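Anouk Smits is eating a sandwich over her keyboard when I get to Nesach, Wednesday, a bit after one. She waves me to a chair with the other hand. "Sit, sit. Mind the cable."

She writes the planner. Tiago Bragança does perception, at the next desk, and mostly shouts corrections. Between them they look after Meltance, the software layer that decides where an arm should go next and how fast.

What's changed since March? "We threw out the long plans," she says. "Used to work out the whole path, then run it. Lovely on paper. Now it plans six steps, runs three, looks again." Looks again meaning a fresh picture from the wrist, fresh guess at where everything is.

Bragança, over the monitor: "Guess is right. Foam letters are horrible. One tips on its edge and the outline's a different letter."

So the model no longer reads them at all. It gets a blob, a grasp angle, a confidence out of 100. Anything low and the arm backs off and tries another view — slower, but Smits says the logs got much easier to read. "Before, you'd have a failed grasp and 227 lines of nothing. Now it says, I didn't know. Fine. I can fix that."

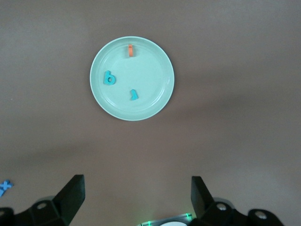
Wrist view: letters on the green plate, a blue x still on the table.

The two of them disagree about speed. He wants the vision step run all the time, she wants it only when the arm slows down. "He'll win," she says, mouth full. "He's got the graphics card."

And the bit she's least happy with? Long pause, for her. The replay tool. It opens a run from the Trarnton site alright, but the clocks drift and the gripper state shows up late, so it looks like the fingers close after teh lift. She has a branch for it. Has had one for weeks.

Bragança is already putting his coat on. They've a call with Doãn at two and the build is still red.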